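Vilska knit gloves for robot hands, two months in

We bought 5 pairs in August for our two-handed desk-tidying work, mostly markers and pens going into mesh holders. So far we've recorded 1,117 demonstrations and kept 894 for training.

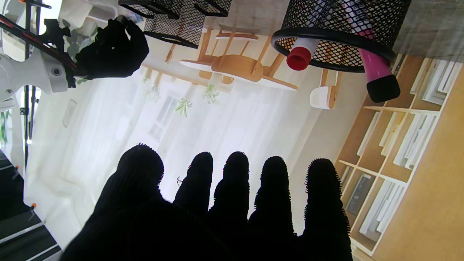

Grip on smooth pens is better than with bare fingertips. The black knit sheds fuzz, though, and the wrist camera picks it up – plan on retraining if you switch gloves midway. Sizing runs small, and Berenice Escobedo had to restitch 2 thumbs. I'd buy them again.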